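Print this message | E-mail this message

From: Titilayo Igwe
To: Garnthorpe Home Baristas list
Date: 18 May 2018
Subject: Re: Grinding for the moka pot

Dinesh Khurana wrote:
> I've had the Stustunero for a month and everything from my moka pot
> tastes burnt. I grind as fine as for espresso. Is it the beans or me?
> Also, does anyone want to share a bigger order in July?

Hello Dinesh, and hello all,

It's the grind, I'm nearly sure! I had the same trouble with mine and went two whole clicks coarser, and the change was wonderful. I got cherry and a bit of cocoa where I used to get ash. Try 11 on the dial and work from there. Don't press the coffee down in the basket – just level it with a finger.

The other thing is heat. Start with hot water in the base, keep the flame low and take the pot off as soon as it begins to splutter. Savita runs the bottom under the cold tap at that point and swears by it. I tried it last week and I'm a convert.

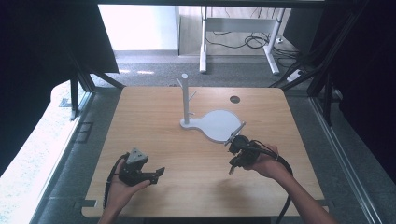
As for beans, do try the Moya from Protitz if you can get it. It's a medium roast, very sweet, and it forgives a lot. I let mine rest some 11 days after roasting, though Perihan opens hers straight away and loves it.

Yes please to sharing in July! An 800 gram bag would suit me very well, and Sakda may want one too.

Do write and tell us how the coarser grind goes.

Titilayo

Reply by e-mail | Print this thread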